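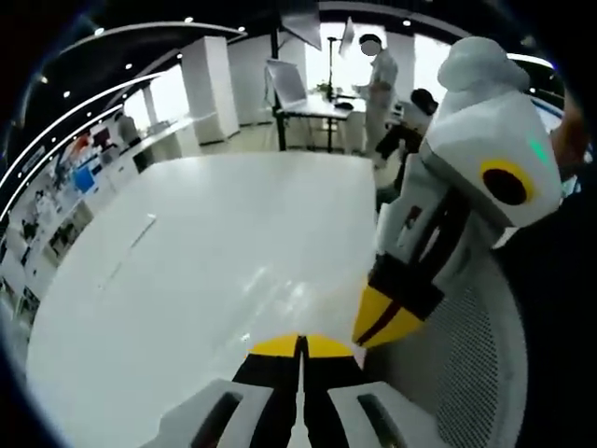
4. Setting up the Casport label printer

09/02/2019
Anneli Pelkonen

This section covers placing the printer, loading the first roll, and printing a test label. Charging and battery care are in section 3. If you bought the Wamia stand, attach it before you start.

4.1 Placing the printer

1. Choose a flat, level surface that does not shake when someone leans on it. Leave a hand's width free behind the printer for the cables.
2. Remove the two strips of blue tape from the lid and the foam block from inside the roll bay. Keep the foam block. You will need it if the printer is ever shipped for service.
3. Plug the power cord into the back of the printer, then into a wall outlet. The light on the front turns amber.
4. Press and hold the power button until the light turns green.

CAUTION: Use only the power supply that came in the box. Other supplies may fit the socket but can damage the print head.

4.2 Loading a roll

The printer takes Flekorard paper rolls in the 70 mm width. Narrower rolls can be used with the spacer, part 587, sold separately.

1. Slide both lid catches forward and lift the lid until it stays up without being held.
2. Push the roll guides apart.
3. Set the roll between the guides so that the labels come off the top with the printed side up. A roll put in upside down will feed normally but come out blank.
4. Let the guides close on the roll. They should touch the core on both sides without squeezing it.
5. Pull the end of the paper out past the tear bar, keeping it straight.
6. Close the lid. Press down on both corners until each catch clicks.
7. Press the feed button once. The printer moves the paper forward to the start of the next label and stops.

Note: A full roll holds 149 labels. The light blinks amber when the roll is nearly finished. You can go on printing until it turns red.

CAUTION: The print head gets hot during long jobs. Wait a few minutes before touching anything under the lid.

4.3 Printing a test label

1. Check that the light is green and the lid is closed.
2. Hold down the feed button until the printer beeps, then let go.
3. Compare the label with the sample on the inside back cover of this guide. The border should be the same thickness on all four sides.

If the border is missing on one side, open the lid and move the roll guides in again. If the print is pale, open the Settings menu and raise Darkness one step at a time, with a new test label after each change. Steps above 2 shorten the life of the print head and are meant for the waterproof labels only.

If the paper jams, switch the printer off, open the lid, and pull the paper out toward the front. Do not use a knife or scissors near the tear bar. Cut off any creased labels before loading the roll again.

Rolls, spacers, and cleaning cards can be ordered from Mäkelä. Have the serial number from the underside of the printer ready when you order.

Go on to section 5 to connect the printer to a computer.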